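How to fold a T-shirt on a covered table

Updated 25 September 2022

A large table makes this job easier than a bed does. Put a plain cloth over it first and clip the cloth at the edge so it stays put. Creases in the cover do no harm.

Lay the shirt down front first, with the hem towards you. Take hold near the edges and draw the fabric out sideways until the loose folds open up. 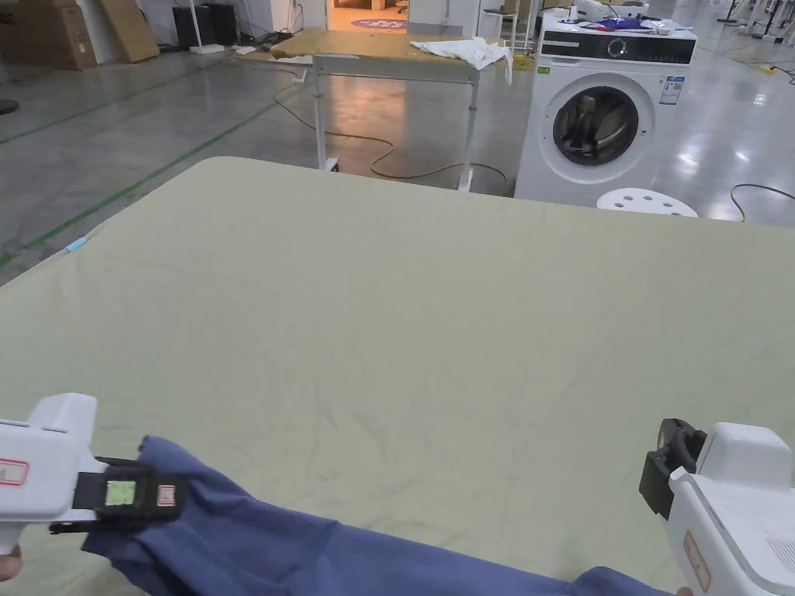
Work from the hem to the neck, smoothing as you go. Dark blue fabric shows every crease, so give it a second pass. Léonie Baudry, who taught me this, leaves a gap of 3 cm between the side fold and the collar.

Next, check the hem. Pull gently from both ends so that the stitching runs in a line.
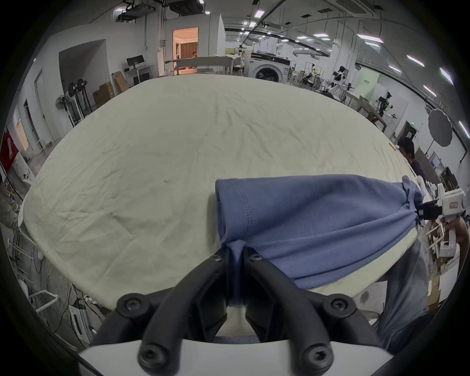 Keeping the hem stretched between two holding points.

If one side hangs lower, put the shirt down and start that side again. Thin knits twist more than heavy ones.

Lift both edges a little and let the middle sag before you lower it.
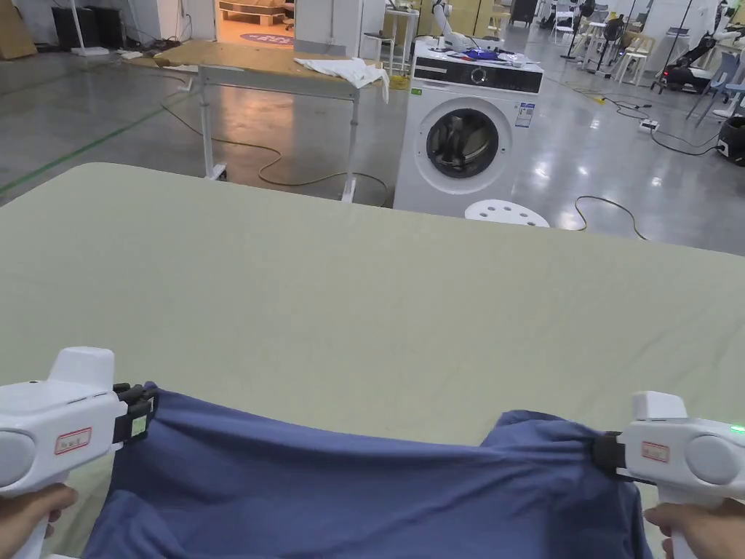

Set the shirt down slowly, then fold each side in and bring the hem up to the collar. A stack of 12 fits on my shelf. Turn the pile over before putting it away, so the oldest shirt gets worn next.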